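Ticket: water use too high on guest unit meter
Product: Bumum home water monitor
Account site: Ulesia, guest unit
Opened: Friday, July 5, 2024
Status: Closed by customer

Original message

The monitor on the guest unit line shows 2,141 gallons for the last billing cycle. The cycle before it was 640. The unit was let for the same number of nights both times, and we have no irrigation on that line. The app did not send an alert, and I only found out when I opened the monthly report.

I would like to know two things. Is the reading right, and why was there no alert?

Details you asked for on the form:
Pressure at the hose bib is 60 psi.
The monitor is on the cold line after the main shutoff for the unit.
Firmware says it is up to date.
Water heater is electric, tank type, by Msimang.
The only fixtures on this line are the kitchen sink, the shower, the bathroom sink and the toilet. There is no washer. 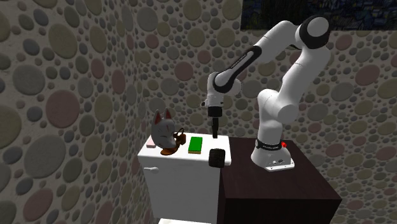
Guest unit corner, pebble wall and white cabinet.

First reply from support

Thank you for the details. The missing alert has a simple cause. Your monthly alert is set to 3,000 gallons, which is the default for a full house, and your total never reached it. You can lower it under Settings, Alerts, Monthly limit. The continuous flow alert is a separate switch and is turned off on your account.

As for the reading, please check it against the utility meter. Write down the numbers on both, run water into a five-gallon bucket twice, and write them down again. Both should move by ten gallons. After that, leave all water off for two hours and see if either one moves.

Customer update

Bucket test done. Both moved by ten gallons, so the monitor is fine.

Two-hour test done with everything off. Both moved. It is not a steady flow. The live graph shows a short bump, then nothing for a while, then another bump. I turned the continuous flow alert on before starting and it did not go off.

Reply from support

A short bump that repeats is usually a tank or a valve refilling after a slow loss. The continuous flow alert looks for water that never stops, so it will miss this pattern. The one you want is called Repeat flow, on the second page of the alert list. It needs a night of data before it starts working.

To find the source, close the stop valve at one fixture at a time and wait through at least two of the usual gaps between bumps. Start with the toilet and leave the water heater for last.

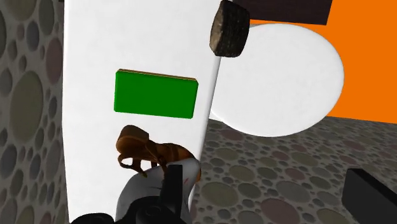

Can I leave the monitor running while I close the valves one at a time?
Leave it on for the whole test. It only listens to the flow, and closing a valve downstream does not hurt it or change its calibration. Just don't press Learn in the app until you are finished, or it will save the test as your normal use.

Customer update

Closed the toilet stop valve after lunch. No bumps for the rest of the afternoon. Opened it again and they came back within the hour.

I put food coloring in the tank and waited. There was color in the bowl, so water is getting past the flapper. I cleaned the seat and the flapper with a rag. The bumps got further apart but did not stop.

I also noticed that the chain was a little short. It has one clip and I moved it down two links so the flapper could drop all the way. The water level in the tank was fine and nothing was going into the overflow tube. 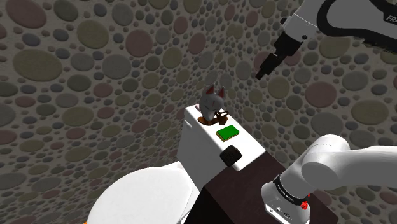

With the chain moved, the gaps on the graph got longer again, but I still had a few bumps overnight. I bought a new flapper at Rirevero. The first one was the wrong size for the drain opening and had to go back. The second one fit. I shut the water off, flushed, swapped it and refilled the tank.

Repeat flow is on now. I set the monthly limit to 1,000 gallons for this unit and left the main house as it was.

Reply from support

That limit sounds reasonable for the unit. Please repeat the coloring test once the new flapper has been in for a day, and run the two-hour test again. If the graph stays flat, press Learn so the app has a clean baseline. We have also passed along your note that the default limit should be lower for small units.

Customer update

Coloring test: bowl stayed clear. Two-hour test: no movement on the monitor or the utility meter. Pressed Learn.

One leftover item. The monthly report still lists the old limit in the footer even though the settings page has the new one. It is not urgent. You can close this ticket and open another for the footer if you need to.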